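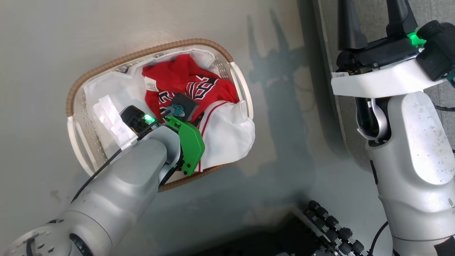

14 February 2019. Colour bleed trial on polyester sportswear, Jenbridge samples. Second wash at 40 with the Sarar powder, no softener. The worry is red dye moving into white trim and panels during storage, so from now on a red jersey and a white one with red trim don't share a basket before rinsing. Tanguy batch weighed in at 3,089 g, down to 2,093 g after the first half was pulled. Rinse water stayed faintly pink until the second change -- same as in January.

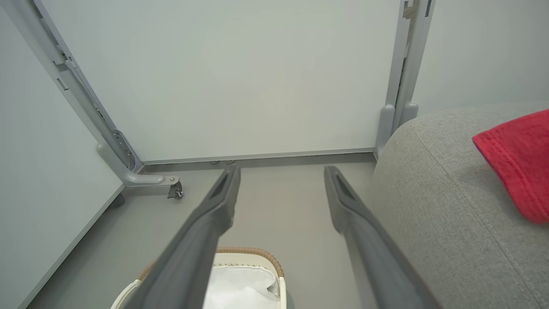
Régis Barbier thinks the pink is loose surface dye and wants 10 minutes in cold water before anything else. Will try it on the next lot. Still need fresh test strips from Eresa.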